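Speaker notes: Who checks the score? Automated decisions in housing, benefits and hiring

Slot is 60 minutes including questions. Aim to stop talking at 47. If the session before runs over, drop the section on job screening and go straight to contracts.

Opening

Start with the letter. Read it out slowly, then put it down.

"Your application has been reviewed and does not meet our criteria at this time."

A tenant got that letter after applying for an apartment in Mumwood. She had paid her rent on time for years. No person at the leasing office could tell her which criteria she had missed. They had a number on a screen, and the number came from a company they paid by the month.

Ask the room: who has had a letter like that? Wait for hands. Don't fill the silence.

Then say what the talk is about. We are going to look at places where a score or a flag decides something that matters to a person, and at what that person can do when the score is wrong. I am not going to argue about whether the math is clever. I care about the notice, the records, and the appeal.

Tenant screening

The Mumwood case. The landlord used a product called Pleta. Pleta pulls court records, credit history and past addresses and turns them into one score. The landlord sees the score and a recommendation. The applicant sees nothing.

What went wrong: an eviction filing against someone with the same last name and a similar birth date. The filing had been dismissed anyway. Both facts were in the public record, and a clerk reading the file would have caught them in a few minutes. 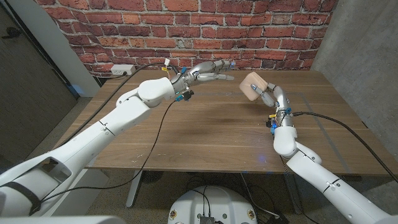 She asked for the report and got it after 2 written requests. By then the apartment was gone. Stress this part. A correction that comes after the unit is rented is worth very little to the person who needed somewhere to live. The vendor fixed its record and considered the matter closed.

Points to make before moving on:

The match was made on name and partial birth date. Ask what fields your own vendor matches on.

Dismissed cases were scored the same as lost ones. That was a choice somebody made, and it can be changed.

The leasing staff had the power to override the score. They had never been told so in writing and assumed they couldn't.

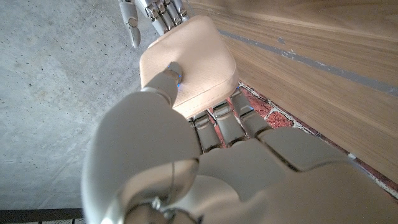

Benefits fraud flags

Switch examples. Slow down here, this is the part people ask about afterward.

The county of Erraji brought in a system to flag food assistance cases for possible fraud. A flag was supposed to mean "take a second look." In practice payments stopped when the flag went up and started again when a caseworker cleared it. Caseworkers were behind, so clearing a flag took weeks.

Explain why that order matters. If you pay first and check second, a false flag costs the county some staff time. If you stop first and check second, a false flag costs a family its groceries. The software was the same either way. The harm came from one setting and one policy memo.

Describe the pattern in the flags. People who shared an address with another household were flagged more. People who changed jobs often were flagged more. In Erraji that meant farm workers and families doubled up in one house. Nobody had put race or language into the model, and the county said so many times. It didn't need to be in there.

If someone objects that fraud is real: yes, it is. Agree and keep going. The question is what the county knew about its error rate when it turned the system on. It had asked the vendor for that figure and accepted a sales brochure in reply.

What changed: the county now keeps paying while a case is under review. It also logs every flag and how it ended. That log is public once a quarter with names taken out. Say plainly that the log is the most useful thing to come out of the whole business.

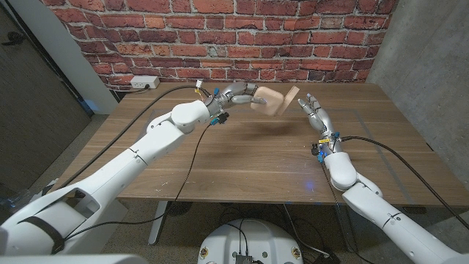

The log also gave legal aid something to work with. Before it existed, each client looked like a one-off mistake. With it, an advocate could point to a whole column of cleared flags with the same reason code and ask why that code was still in use. Two codes were retired in August.

Pause for water. Check the clock. If past 30 minutes, skip ahead to contracts.

Job screening

Keep this short.

Grastik sells recorded interview software to retailers and warehouses. Applicants answer set questions on their phone, and the system ranks them. The ranking used speech pace as one input. Applicants who stuttered, who used a screen reader, or who were answering in a second language came out lower.

The retailer did offer another way to apply. It was on the fourth screen, in a link that said "other options." Ask the room how many would have found it on a phone, on a Sunday night, with the deadline at midnight.

One fix costs almost nothing: put the alternative on the first screen and say what it is. Another is to ask the vendor to switch off any input that the employer can't tie to the work. Speech pace has no bearing on stocking shelves.

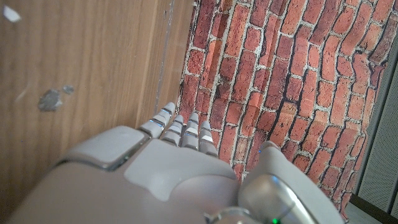
What to ask for in a contract

This section is for the people in the room who buy these systems or advise those who do. Read the list at a steady pace, people will be writing.

Error rates by group, measured on people like the ones you serve, before you sign.

The right to see every input used in a decision about a named person.

A copy of the record as it stood on the day of the decision, kept for as long as the appeal period runs.

Notice to the person in plain language, with the main reasons and a phone number that a human answers.

The right to publish results. Several vendors will refuse this one. Ask anyway, and write down the refusal.

A way out of the contract if the system changes and you weren't told.

Expect a question about trade secrets. Answer: an agency can keep source code private and still tell a person which facts were used against them. Those are separate things and vendors like to blur them.

Expect a question about small towns with no technical staff. Answer: pool with neighbors, share contract language, and start with the notice letter. Rewriting a letter takes an afternoon.

Closing

Go back to the tenant's letter. Read the second version, the one the landlord uses now. It names the screening company, lists the reasons, and holds the unit for a few days while the applicant responds.

Leave it on the screen and take questions. Handouts with the contract list are on the table by the door.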